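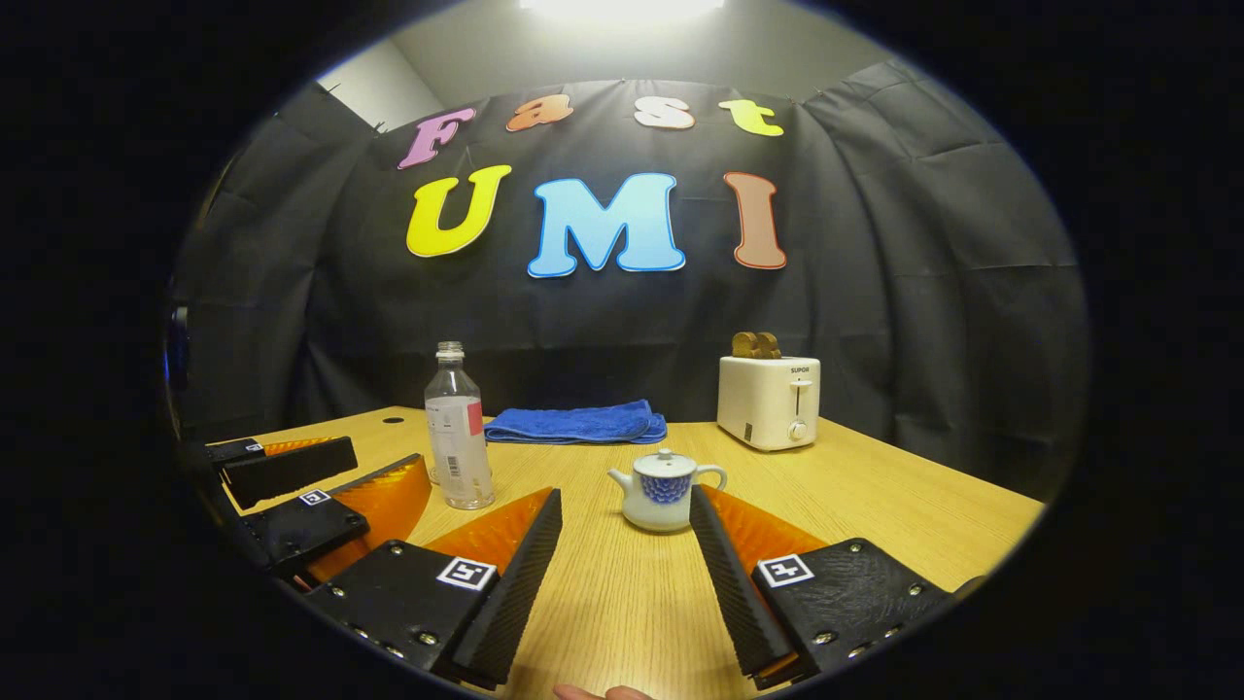

Wondus 727 Soup Kettle, 10 litres

Tabletop kettle for cafés, lunch counters and small canteens
Sold and serviced in Canada by Dutmont Catering Supply, Jernville

The Wondus 727 keeps soup, chili, curry sauce or porridge at serving temperature during the whole lunch period. It is a wet-heat kettle: you pour water in the outer well, the element warms the water, and the water warms the insert pot. The soup does not touch the hot element at any moment, so cream soups and lentil soups catch on the bottom much less than in a dry kettle.

Please note that this kettle is made for holding and not for cooking. Soup has to be already hot when you put it in. If you need to heat from cold, look at the Tse range, which has a stronger element and a different thermostat.

Specifications

Model: Wondus 727
Capacity of insert: 10 litres
Power: 700 W, 120 V, ordinary grounded plug
Control: dial, settings 1 to 8
Body: steel, black powder coating
Insert and lid: stainless steel, removable
Lid: hinged, with notch for ladle
Cord: 1.5 m
Warranty: one year parts and labour

What is in the box

Kettle body, insert pot, hinged lid, a set of magnetic soup labels (tomato, chicken, vegetable, mushroom and two blank ones) and the instruction booklet in English and French. The ladle is not included. We recommend a ladle of 6 oz with a long handle, as a short one can slide under the soup when somebody leaves it inside.

Using it for the first time

Wash the insert and the lid with dish soap. Pour water in the well up to the line marked on the inner wall, place the insert, close the lid and turn the dial to 8. Leave it for half an hour before the soup goes in. After that, setting 5 or 6 is enough for most soups, and 7 for a thick chowder. During the first use there can be a light smell from the coating. Open a window and it will go away.

Check the water level every two hours – more often if your lid is opened all the time. When the well becomes dry, the safety cut-out stops the element. Let the kettle cool down, fill the well again, then press the small red button under the base.

Cleaning

Unplug and let it cool. The insert and the lid can go in the dishwasher. The body must never go in the dishwasher or under the tap. If your town has hard water, the well will get white scale on it. Fill it with one part vinegar and three parts water, leave overnight, and wipe with a soft cloth.

From our service bench

Most of the kettles that come back to us have only one problem, the scale over the thermostat sensor. Pui-shan Fang, who does our repairs, asks customers to descale every month and to bring the kettle without the insert, please. Repairs received before noon are usually looked at on the next working day.

Price and spare parts

Kettle complete: $143 plus tax
Spare insert, lid hinge and dial knob: ask at the counter for today's price

The lid of the older model has a wider hinge and does not fit the 727. If you are not sure which one you own, read the number on the plate at the back, near the cord.

Delivery inside Jernville is free for orders over $700. Other addresses are sent by courier, and the cost is shown before you pay. Kettles that have been used with food cannot be returned, except for a fault under warranty.

Prices valid from 2 October 2018.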